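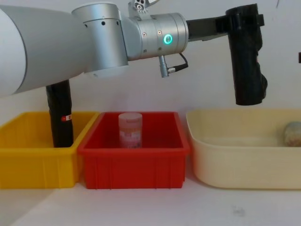

March 3, 2024

I spent four nights at the Pretorius Motor Inn in Cladville and took notes, as I do. Most accommodation reviews tell you whether the staff were friendly and whether the bed was comfortable. The staff were polite and the bed was a bed. These notes cover the parts of a motel room I usually can't find out before I book: power, hot water, air conditioning, light, the lock and the charges.

I was in Room 9, ground floor, far end of the rear wing. It was my second stay. The first was in September, in the front wing, and where the two differ I've said so.

## Power

The room has two circuits, one for lighting and one for outlets, with the air conditioner wired separately back to the main board. I know this from the label inside the small cupboard beside the wardrobe, which is legible and, as far as I could tell by switching things off, correct.

Outlets are a double beside the desk, a double on the window side of the bed, a single at the kettle shelf and a single inside the bathroom door. The other side of the bed has nothing. If two people are sharing and both charge phones overnight, bring an extension lead or agree on a side. The desk double sits above the desk surface, where it can be reached without moving furniture. In the front wing it was behind the desk, low down, and I had to pull the whole thing out from the wall to get a laptop charger in.

There is a 2000 W fan heater in the wardrobe. Run on full with the kettle boiling, it did not trip anything. I wouldn't make a habit of it on a single outlet circuit. There's no card slot by the door, so devices continue to charge while you are out.

The bar fridge is the absorption type, silent, and cools slowly. Milk put in at check-in was cold by the next morning and not before. Turn the dial up when you arrive and back down before bed, or the milk will have ice in it by breakfast.

## Hot water

The rear wing shares a gas continuous-flow system. The front wing is still on storage cylinders. In September the front wing shower was very hot at once and then went lukewarm if the neighbours showered at the same hour. The rear wing has the opposite behaviour: a longish wait for the hot water to arrive, then a steady temperature for as long as you care to stand there.

The wait is explained by pipe length. The units are on the laundry wall and Room 9 is at the other end of the building. Run the basin tap before the shower and you only wait once, though you waste the same amount of water either way. I caught the first draw in the kettle and the ice bucket, which didn't make much of a dent in it.

The mixer is a single lever with a ceramic cartridge. Useful travel between too hot and too cold is small, and the cartridge is stiff, so adjustment is done by tapping the lever with a knuckle. The shower rose has a flow restrictor that whistles at full flow. Backing the lever off slightly stops the whistle with no loss of flow that I could detect.

Floor falls are good. Water went to the drain and stayed off the bathmat. The exhaust fan is on the light switch and has no run-on timer, so to clear the mirror you leave the light on and the door ajar, and then remember to turn it off before going to sleep with it shining under the door.

## Air conditioning

Reverse-cycle split system, mounted above the door to the bathroom and aimed at the foot of the bed. The remote was in its holder with working batteries. The set temperature and the room temperature disagreed, as they usually do with a unit mounted high on a wall: the return air sensor is up in the warmest layer, so in cooling mode the unit works harder than you would like, and in heating mode it gives up early.

What worked for me:

- Cooling: set it a couple of degrees warmer than you think you want, fan on low, louvre horizontal.
- Heating: louvre fully down, fan on high for the first part of the evening, then low.
- Overnight: fan-only mode, window open on its restrictor.
- Dry mode: didn't do much in this room beyond making noise.

The outdoor unit is on a slab outside the bathroom window. Its rubber feet are sound and I couldn't feel vibration through the wall. The compressor does hunt a little at low load, a rise and fall in pitch, and light sleepers may pick it up. I stopped noticing on the second night.

The filter was clean. I checked on arrival. It takes less than a minute and tells you more about housekeeping than the state of the towels does.

## Light and curtains

Blockout curtains on a ceiling track, with a return at the wall so that no strip of light leaks around the side. The centre join is where it fails. The two halves meet but don't overlap, and the car park light is directly opposite. I closed the gap with a trouser hanger from the wardrobe, the sort with clips. A cord or a magnet would do the same job permanently and cost very little.

Bedside lamps are separately switched, warm in colour and bright enough to read by. The ceiling fitting is much cooler in colour and I left it off. The smoke alarm's indicator blinks green and is visible from the pillow. The television has a standby light that can be turned off in the settings menu, under System, then Display, oddly enough.

## The lock and check-in

Between September and now the motel has gone from brass keys to keypads, managed through a system called Kodero. You get a code by text message on the afternoon of arrival. The code worked first time and stopped working at checkout time on the last day, to the minute. I know because I had gone back for a jumper.

The practical differences from a key:

- You can arrive after the office closes without ringing anyone.
- The code goes to the phone number on the booking. If someone else booked for you, the code goes to them.
- The keypad has no backlight until it's touched, and the porch light in front of Room 9 is on a sensor that faces the driveway. Use the phone torch.
- The door locks itself. Take the code with you to the ice machine.

Thandeka Sibiya, the manager, told me the office still holds a mechanical override key for every door and that a flat battery in the lock gives plenty of warning on her side. I asked what happens in a power cut. The locks are battery units and carry on as normal; the text messages depend on the office internet, which doesn't. On a night when bad weather is forecast I'd ask for the code by phone in the morning.

## Noise

The highway is on the front side and the rear wing is shielded from it by the rest of the building. What you get at the back is reversing utes before sunrise, when the tradies leave, and the laundry dryers, which were not run at night while I was there. The party wall is masonry. I could hear next door's bathroom door and nothing else of theirs. The front wing has the quieter neighbours in theory, being further from the dryers, but the trucks change down for the roundabout right outside and I'd take the dryers.

## The bill

I booked direct. The booking sites showed the same nightly rate, with different cancellation terms: direct, you could cancel until the afternoon before; through the site I looked at, it was non-refundable from the moment of payment. The card surcharge is printed on the counter and also in the confirmation email, at the bottom. Breakfast is an add-on, delivered in a box through a hatch beside the door, and has to be ordered by the evening before. I ordered it once. Cereal, long-life milk, two slices of bread in cling wrap, a tub of peaches. After that I walked to the bakery.

The pre-authorisation on my card was released 2 days after checkout. In September it took 9, and I had to ring the bank. I don't know which end changed.

## Compared with the Endinska

The other option in town is the Endinska, the pub on the corner by the rail crossing, with rooms upstairs. I've stayed there once. Better windows, higher ceilings, shared bathrooms down the hall, and a cool room compressor under the back bedrooms that runs all night. It has one outlet per room, shared with the lamp. For a single night with dinner downstairs it's fine. For anything involving a laptop I'd book the Pretorius, rear wing, and ask for a room in the middle of the row, where the hot water has less far to come.

Next trip I'll bring a longer lead and a bulldog clip for the curtain.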